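Chapter 7
When the Gripper Lets Go

Learning goals
Tell a fault from a failure
Read a fault log in time order
Explain why a safe stop must be planned for each joint, gripper included

On a Tuesday in August, a sorting cell at the Stornness plant stopped dead at 2:00 in the afternoon. It had stopped before, plenty of times, and the stops had always been clean. This time one arm froze with its jaws shut, and the other opened its jaws in mid-swing and threw a steel coupling over the guard and onto the walkway. The walkway was clear. Elli Kokkonen, who was running the shift, found the part lying 166 centimeters outside the fence line and did exactly the right thing: she left it where it was, locked out the power, and started writing.

I love this case, and I have taught it for years. It has a puzzle in it, the puzzle can be solved with nothing fancier than a log and a pencil, and the answer changes the way you look at each machine you meet afterward!

Start with two words. A fault is something wrong inside the system: a cracked wire, a bad line of code, a setting left over from last month. A failure is what happens when the system stops doing its job. A fault can sit quietly for a long time before it causes a failure – the one at Stornness had been there since the cell was installed. Most of the work in this chapter is tracing backward from the second to the first.

Two-arm cells make wonderful practice for this kind of tracing. The arms share a floor, a set of bins and often a power supply, but each has its own joints, its own cables and its own idea of where it is. Sorting toy bricks by color uses the same moves as sorting couplings by size, and a dropped brick hurts a lot less. 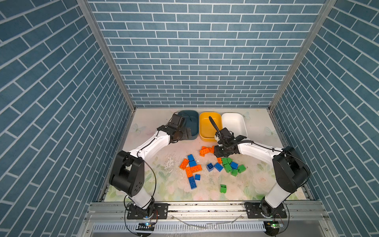
Why did only one gripper open when both arms got the same stop signal?
The two grippers had different settings for loss of power. One was set to hold its last position, and the other was set to release.

Berkay Polat, the Gellton engineer called in the next morning, found this by comparing the two settings files side by side. The release setting makes good sense on a test bench, where you may want a trapped finger freed quickly. On a moving arm with a heavy part it is a hazard, and the stop button itself sets it off.

So what tripped the stop? Look at the log in Table 7.1 before you read on. Code 901 is a lost message from the wrist. Code 200 is the stop command. The first comes before the second, and the gap between them is your clue to the cable.

Xinyi Liao's repair plan, which we will work through in Section 7.3, fixed the cable last. She began with the grippers. See if you can say why – write your answer down now, in a sentence or two, and keep it for the end of the chapter.

7.1 Reading a Fault Log

A log is a list of what the controller noticed, in the order it noticed it.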